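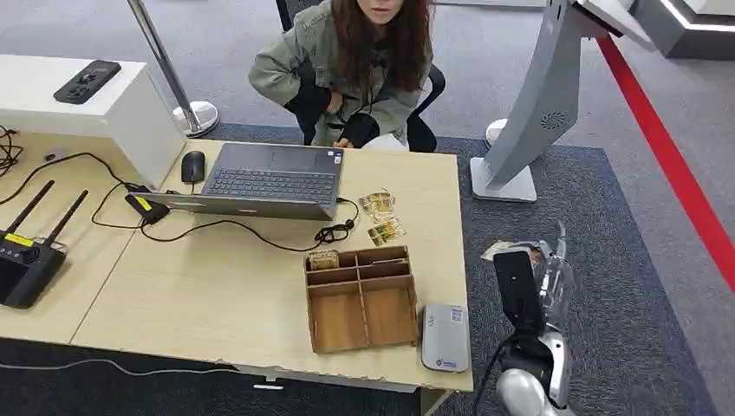 보도자료
2021년 9월 12일 배포

공유 작업실 카키네(Kakine), 책상 정리 로봇 '니키네(Nikine)' 제작 기록과 코드 공개

안녕하세요, 카키네에서 니키네를 만들고 있는 사람입니다. 보도자료라는 걸 처음 써 봐서 말투가 좀 이상할 수 있어요. 격식 있는 버전도 써 봤는데 제가 읽어도 졸리길래 그냥 평소 말하듯이 쓰기로 했습니다!

본론부터 말씀드리면, 카키네는 오늘부터 니키네의 제어 코드와 배선도, 작업 일지를 전부 무료로 공개합니다. 니키네는 책상 위에 흩어진 자잘한 물건을 집어서 칸막이 정리함에 넣는 로봇이에요. 대단한 물건을 치우는 건 아니고요, 작은 금색 봉지 같은 것들을 합판 정리함의 칸에 하나씩 넣는 게 주된 일입니다. 말로 하면 정말 간단하죠? 저도 그럴 줄 알고 시작했다가 25주를 썼습니다.

처음에는 집에서 만들었어요. 식탁 한쪽에 노트북을 펴 놓고 밤마다 코드를 고쳤는데, 팔이 움직일 공간이 나오질 않더라고요. 냉장고 문을 두 번쯤 긁고 나서 카키네로 짐을 옮겼습니다. 여기서는 책상 두 개를 붙여 쓸 수 있고, 옆에서 다른 걸 만들던 분들이 지나가다 한마디씩 던져 주시는데 그게 꽤 쓸모가 있어요. (집게 손가락의 힘을 줄여 보라는 얘기도 그렇게 들었습니다. 그 전까지는 제가 계속 속도만 만지고 있었거든요.)

제일 애먹은 건 역시 봉지입니다. 반짝거리고, 잘 구겨지고, 놓일 때마다 모양이 달라져요. 딱딱한 상자는 첫 주에 이미 잘 집었는데 봉지는 카메라가 빛 반사를 물건 가장자리로 착각하는 일이 많았습니다. 조명을 바꿔 보고, 카메라 노출을 낮춰 보고, 결국은 손목을 조금 기울여 접근하는 방식으로 바꿨어요. 이 과정은 작업 일지에 실패한 시도까지 그대로 적어 두었습니다. 특히 7번 일지가 제일 길고 제일 투덜투덜합니다.

지금까지 기록한 집기 시도는 모두 241회입니다. 성공률을 멋지게 한 줄로 적고 싶었지만 조명과 설정을 중간에 여러 번 바꿔서 한데 묶은 숫자는 의미가 없을 것 같아요. 시도별 기록표를 통째로 올려 두었으니 궁금하신 분은 직접 보시는 편이 낫겠습니다. 봉지 말고 케이블은 아직 못 합니다. 검은 케이블이 책상 위에 엉켜 있으면 니키네는 그 앞에서 한참을 망설여요. 다음 목표가 바로 이겁니다.

도와주신 곳도 소개할게요. 어번(Urban)에서는 공용 작업 시간이 끝난 뒤에도 쓸 수 있게 작업실 이용료를 지원해 주셨고, 포도라(Fodora)에서는 제가 쓴 엉성한 배선도를 다시 그려 주셨습니다. 배선도는 정말 못 알아볼 수준이었는데 지금은 저도 제 배선을 이해하게 됐어요. 두 곳 모두 고맙습니다!

이번에 공개하는 자료는 다음과 같습니다.

제어 코드 전체 (주석은 한국어, 가끔 혼잣말 포함)
배선도와 부품 목록
칸막이 정리함 도면
작업 일지와 시도별 기록표

정리함 도면은 로봇 없이 쓰셔도 됩니다. 칸 크기는 파일에서 바꿀 수 있고, 얇은 합판을 자를 수 있는 장비만 있으면 반나절 안에 만들 수 있어요. 칸막이를 끼우는 홈이 빡빡하면 사포로 살짝만 갈아 주세요. 너무 갈면 헐거워집니다(제가 그랬어요).

12월에는 카키네에서 작은 공개 작업일도 열 예정입니다. 직접 물건을 가져와서 니키네에게 집게 해 보는 자리예요. 공간이 넓지 않아 한 번에 4명씩 들어오시게 하려고 하고, 한 팀에 약 30분을 생각하고 있습니다. 액체가 든 것과 깨지는 것은 빼고 가져와 주세요. 날짜와 신청 방법은 정해지는 대로 카키네 게시판에 올리겠습니다.

취재나 촬영을 원하시는 분은 카키네 안내 데스크로 '니키네 담당'을 찾아 연락 주시면 됩니다. 움직이는 모습을 보고 싶으시면 미리 말씀해 주세요. 전원 켜고 팔 위치를 맞추는 데 시간이 좀 걸려서요. 코드에서 이상한 부분을 발견하신 분의 연락도 환영합니다. 분명히 있을 거예요.

카키네 소개
카키네는 개인 제작자들이 책상과 공구를 나눠 쓰는 공유 작업실입니다. 목공, 전자, 로봇 작업을 하는 회원들이 함께 이용하고 있습니다.

문의: 카키네 안내 데스크, 니키네 담당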